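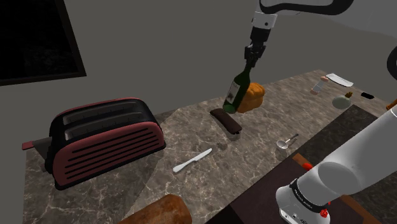

Fig. 1. Two-slot toaster on a stone countertop (computer rendering).

Household Economics, Unit 3: What Things Cost After You Buy Them
Handout prepared by Beatrice Chege

The price tag is the part of the cost that the shop would like you to think about. This unit is about the rest of it.

Cost per use. Divide the price by the number of times you will use the thing. Be strict with yourself. Gilang Mandagi's bread maker cost 289 dollars and made 12 loaves, one of which was eaten. A dull appliance used every morning will beat it easily.

Running cost. Power, filters, bags, special cleaner. Read the label for watts, then think about minutes. A high number for two minutes a day is small change. A low number left on all year is a bill.

Space. Counter space is rent you already pay. Most of us let it out free to a juicer.

Repair. Ask before buying whether parts are sold. "Contact your dealer" usually means no.

Terms to know: fixed cost, running cost, sunk cost, salvage value. Sunk cost is the one people argue with. The money is gone whether or not you keep the bread maker.

For next time: choose one thing in your kitchen and work out its cost per use over a year. Guessing is allowed if you say so. Dima Daher has the spare worksheets. Read the Ondieki chapter as far as the tables - the tables are optional, and look it.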